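Home | Race Diary | Setup Notes | Kart for Sale | Links

28th April
by Bethel Asfaw

Back from Sarncombe, stiff neck, hands like claws. Typing this before I forget it all.

Test day went OK. Not great. First session was a waste – rear end stepping out everywhere, worst at the hairpin, and I had the tire pressures too high because I copied them straight off the March sheet when it was freezing out. My own fault. Dropped them at lunch and it was like a different kart. Still loose on entry but I could at least lean on it.

Rekha Dubey was out in the new Pandey chassis and she is quick. Annoyingly quick. Followed her for four laps and she brakes so late into turn three that I thought she'd lost the pedal. Tried it myself the lap after. Grass. Lots of grass. Still finding bits of it in the seat.

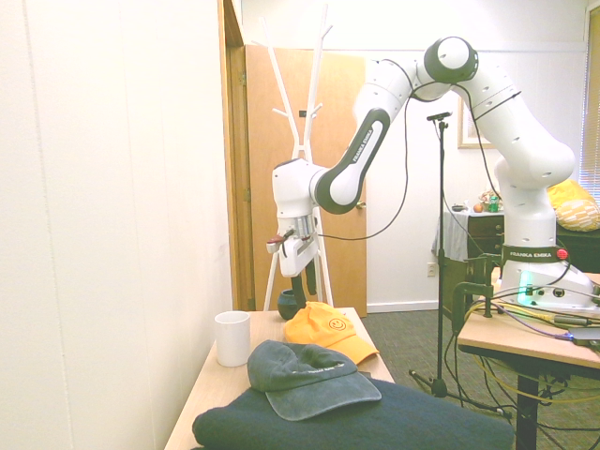 Swapped to the 119 sprocket for the last run. Better off the slow corners, runs out of breath before the end of the straight. Need to try one in between but didnt have one in the box. Ask Rekha, she has a whole drawer of them.

Engine hours now at 15 so the top end is due. Cevberg quoted 595 for the full job, or 282 if I strip it and clean it myself and they only do the piston and the honing. Going to strip it myself. Said that last year too and then lost a circlip under the freezer, so we'll see.

Other stuff:
Left brake pad nearly gone, right one fine – check the caliper
Chain guard rattles again, Mastik tape fell off halfway through the second run
New gloves, thumb seam already splitting
Drink more water!!

Rib protector has to go up a size. Big bruise on the left side, can't laugh or sneeze. Rekha says foam under the seat edge, will try it before the next one.

Entry form for round two still not sent. It's on the kitchen counter under the pizza menu. Do it tomorow, first thing, before work. Also pay for the transponder rental or they won't let me out for qualifying.

Bed. Kart is still in the van.

Contact | Copyright Bethel Asfaw | Back to top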